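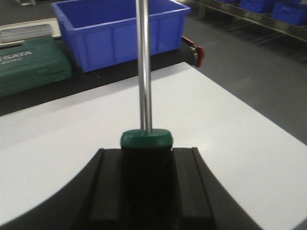 I've been helping with the after-school robot group at Makby since it began, and I have one opinion I'll bore anybody with: let the students do dull jobs. No football, no dancing, no waving at parents. Give them a screwdriver and somewhere to put it. A plain one will do, black handle, green collar, long shiny shaft, held straight up in the gripper like a candle. My lot can argue over that for an entire evening!

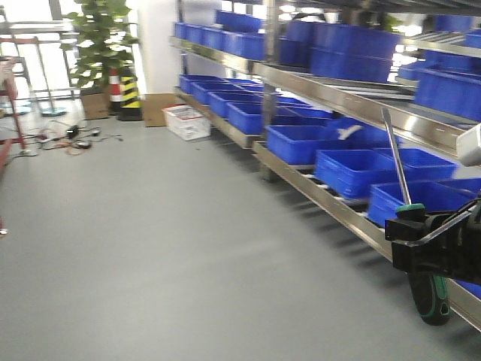 Page last changed: January 2020

Adi Wuisan, who runs the other group, thinks I'm a misery. He likes a contest with a big noisy final (his lot came seventh out of 50 at the Gosent one, and fair play to them). But I watched those teams build for one afternoon's points, and half the robots were in bits by April. What did they learn? Mostly how to use tape, as far as I could tell.
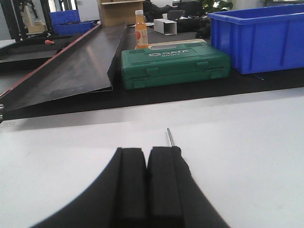

Picking up small things is hard, and it's hard in a way a 17-year-old can get their teeth into. Dewanti Jugah kept a notebook all last term and wrote down 279 tries, with a word or two beside each. "Slipped." "Too high." "Slipped again, my fault." I'd put that notebook up against any trophy in the cabinet. 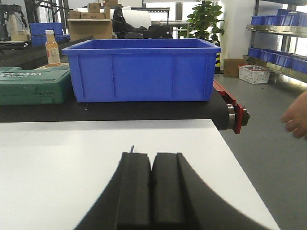
And yes, it's slow, and some of them get fed up and wander off to the biscuits. Fine! I did too at their age. Yoga Nugroho wandered off for three weeks and came back with a better idea for the fingers than any of mine. I'd still like a bit more bench space, mind you, and if Adi wants to swap groups for a term I'm up for it.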